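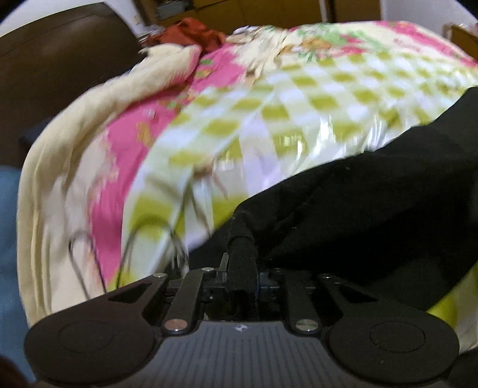 Oton launches a new members' forum, and you can come in now

April 16, 2025

Well, we finally did it. After a long winter of me promising "soon" to everyone who wrote in, the Oton members' forum is open, and I couldn't be happier to be the one typing this up!

If you've been reading the Oton site for a while, you know our old comment section was a bit of a mess. Replies landed under the wrong article, long threads folded up on themselves, and if you lost your password you had to write to me personally (I didn't mind, but you probably did). The new forum runs on Venter, and it handles all of that much better. You can reset your own password, edit a post for 40 minutes after you put it up, and follow a single thread without getting mail from every other one.

We're starting with nine boards. Four of them are open to anyone who wants to read, no account needed. The rest are for members, mostly so people can talk a little more freely about their own projects. Membership is still free and I have no plans to change that.

Old accounts don't carry over, I'm sorry to say. We tried, twice, and the old user names came out scrambled. So please sign up again with whatever name you like, and grab your favorite before somebody else does. The old comments will stay up where they are until October, read only, so copy out anything you want to keep.

A big thank you to the folks at Vosik, who host the whole thing, and to Farkex for the search box, which finds posts by words in the body as well as the title. I tested it on my own rambling and it did fine.

We had 40 members on the trial version this spring, and they found more bugs than I care to list. The dark theme is still a little hard to read on phones. I'm working on it.

To join, use the Forum link in the menu on any page and choose New Member. Press and bloggers who'd like a look at the member boards can write to me through the Contact page, and I'll set you up with a guest account.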